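Pundix Chores: README

Can a machine wipe down a table or put the cups away yet? Well, sometimes, and we'd love for you to see how often! Evanthia Rallis and I put together 1,196 short attempts at 41 everyday chores, with wrist camera views.

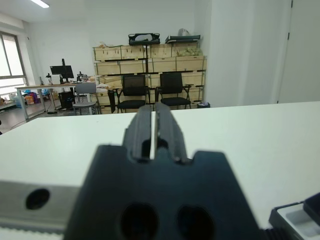
Folding is still the sore spot (towels are kinder than shirts, bless them), and 13 of the chores have no clean success at all. Failed tries are kept and marked "fail" in the notes file. Questions are always welcome, so do write to Gerasimos Economou at Porholm.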